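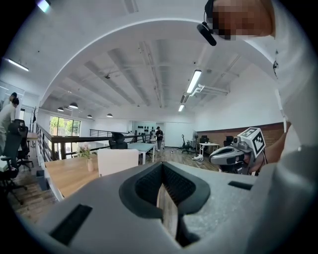 März | Von Arash Daneshvar

Sprechgarnitur

Eine Sprechgarnitur (umgangssprachlich fast immer Headset) ist eine am Kopf getragene Verbindung von Mikrofon und Kopfhörer. Das Mikrofon sitzt meist an einem Bügel, der vom Ohr zum Mundwinkel führt. Werden nur Stimme und keine Rückmeldung benötigt, etwa auf der Bühne, entfällt der Hörer; streng genommen handelt es sich dann um ein Kopfbügelmikrofon. Der Handel nimmt es mit der Unterscheidung nicht genau und nennt beides Headset, gelegentlich auch Geräte, bei denen das Mikrofon in der Ohrmuschel steckt und mit dem Mund wenig zu tun hat.

Geschichte

Die Ursprünge liegen in der Telefonvermittlung des späten 19. Jahrhunderts. Wer Leitungen von Hand steckte, brauchte beide Hände, und so wurde der Hörer am Kopf befestigt und das Mikrofon zunächst vor der Brust getragen. Später kam die Luftfahrt hinzu. In populären Darstellungen wird gern ein einzelner Erfinder genannt, je nach Land ein anderer. Belastbar ist das selten: Kopfhörer, Mikrofon und Tragebügel entstanden getrennt, und wer sie zuerst zusammengeschraubt hat, hängt davon ab, was man als Sprechgarnitur gelten lässt.

Mit Callcentern und später mit der Internettelefonie wurde die Bauform zum Massenartikel. Dass sie die Büroarbeit »befreit« habe, wie es in Firmenchroniken heißt, darf man bezweifeln. Befreit wurden die Hände, und die bekamen umgehend anderes zu tun.

Bauformen

Üblich sind einseitige und zweiseitige Ausführungen mit Kopfbügel, dazu Nackenbügel und Ohrhaken. Einseitige Modelle lassen ein Ohr für die Umgebung frei, zweiseitige schirmen besser ab. Welche Form bequemer ist, lässt sich allgemein nicht sagen, auch wenn Kataloge das Gegenteil behaupten. Der Hersteller Mirzaei bewirbt seinen Nackenbügel als »für jede Kopfform geeignet«, bietet ihn jedoch in vier Größen an.

Kabelgebundene Geräte benötigen keinen Akku und haben praktisch keine Verzögerung. Bei längeren Kabeln dient ein Kleiderclip der Zugentlastung – ein unscheinbares Teil, das häufig verloren geht und von vielen Anbietern nicht einzeln nachgeliefert wird. Funkmodelle erlauben mehr Bewegung, müssen aber geladen werden. Angaben zur Laufzeit beziehen sich in der Regel auf einen neuen Akku bei mittlerer Lautstärke, also auf einen Zustand, der im Alltag bald vorbei ist.

Mikrofon und Sprachqualität

Entscheidend ist der Abstand zum Mund. Ein nahes Mikrofon nimmt die Stimme im Verhältnis zum Raumklang lauter auf, und dieser schlichte Umstand erklärt einen großen Teil dessen, was in der Werbung der Signalverarbeitung zugeschrieben wird. Sitzt die Kapsel direkt vor den Lippen, entstehen Atemgeräusche und Knackser bei Lauten wie P und T. Empfohlen wird deshalb eine Position seitlich am Mundwinkel, gegebenenfalls mit Schaumstoffkappe. Vollbärte können am Mikrofon reiben und Kratzgeräusche verursachen.

Richtmikrofone dämpfen Schall von der Seite und von hinten. Zusätzlich rechnen viele Geräte Störgeräusche heraus. Gleichmäßiges Rauschen, zum Beispiel von einer Lüftung, lässt sich damit gut mindern, fremde Stimmen dagegen deutlich schlechter. Gerade diese stören im Großraumbüro am meisten. Die Firma Stister verspricht für ihre teuerste Baureihe »absolute Stille am anderen Ende«; unter welchen Bedingungen gemessen wurde, steht im Datenblatt nicht. Bei Terkinley findet man immerhin einen Messaufbau, allerdings mit über vier Metern Abstand zur Störquelle. So großzügig sitzt kaum ein Kollegium.

Tragekomfort und Gesundheit

Beschwerden betreffen vor allem Druckstellen am Ohr, Wärmestau unter geschlossenen Polstern und Spannungen im Kiefer- und Nackenbereich. Dass eine Sprechgarnitur Nackenschmerzen vorbeugt, gilt plausibel gegenüber dem zwischen Schulter und Wange geklemmten Telefonhörer. Gegenüber dem Freisprechen lässt sich daraus nichts ableiten, und dennoch wird mit genau diesem Vergleich geworben. Bei gemeinsamer Nutzung sollten Polster und Windschutz personenbezogen ausgegeben werden.

Ersatzteile

Polster und Schaumstoffkappen sind Verschleißteile. Der Zubehöranbieter Dekora rät zum Wechsel alle zwei Monate und verkauft die Polster im Viererpack. Eine Begründung für das Intervall gibt er nicht an. Sichtbare Risse oder zerbröselnder Schaumstoff sind das brauchbarere Kriterium.

Siehe auch: Kopfhörer, Ansteckmikrofon, Freisprecheinrichtung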